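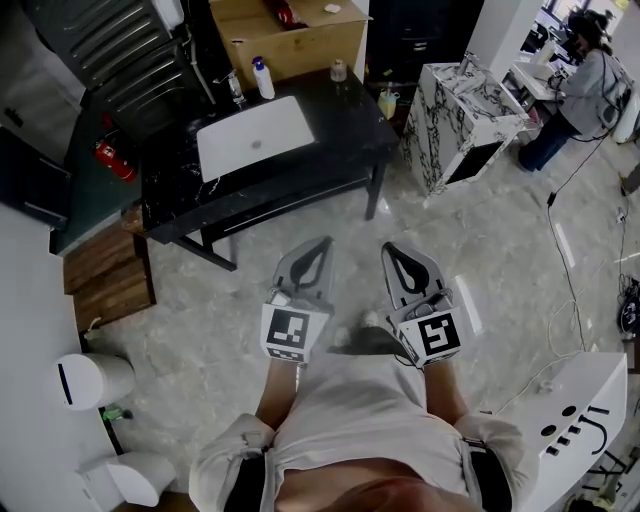
*Fig. 1. Paired hand-held grippers and a marble-topped table with inset basin.*

## Unit 4: Tuning, Temperament and the Electric Keyboard

Students should read this handout before the listening session and bring it to the Salameh Room. Equal temperament is assumed as prior knowledge from Unit 2.

### 4.1 Where the pitch comes from

In a divider organ, twelve master oscillators produce the highest octave. Each lower octave is obtained by halving the frequency of the one above. Two consequences follow:

- octaves are always exact, with no stretch of the kind a piano tuner applies;
- retuning one master oscillator retunes every key of that name on the keyboard.

An electric piano with struck tines or reeds behaves differently. Each note has its own vibrating part and drifts on its own. A technician must therefore tune it note by note.

### 4.2 Beats

Two tones close in frequency produce a periodic rise and fall in loudness. The beat rate equals the difference between the two frequencies: tones at 440 Hz and 444 Hz beat 4 times per second. For tempered intervals, listen to the lowest pair of nearly matching harmonics – for a fifth, the third harmonic of the lower note against the second harmonic of the upper.

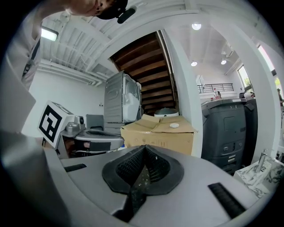
*Fig. 2. Gray gripper body with black funnel-shaped center piece.*

### 4.3 Meantone on a divider instrument

Quarter-comma meantone narrows each fifth so that major thirds are pure. On a twelve-note keyboard one fifth is left much too wide (the "wolf"), usually placed between G sharp and E flat. Students will hear the Camudlow recordings in both tunings. Track 13 is in equal temperament and track 17 is the same chorale in meantone.

Keep vibrato and chorus switched off during comparison. Either effect will mask slow beats.

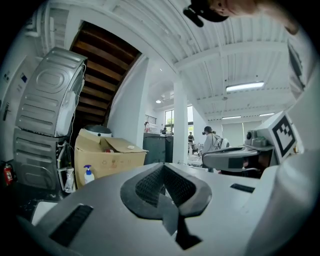
Photo: Trekex / Satelov

### 4.4 Written work

1. Calculate the equal-tempered frequency of E above A 440, then the pure fifth on the same A.
2. State the beat rate between the third harmonic of A and the second harmonic of the tempered E.
3. Explain why a divider organ cannot be given stretched octaves by adjusting its master oscillators.

Show all working to 2 decimal places. Answers are due at the start of Unit 5.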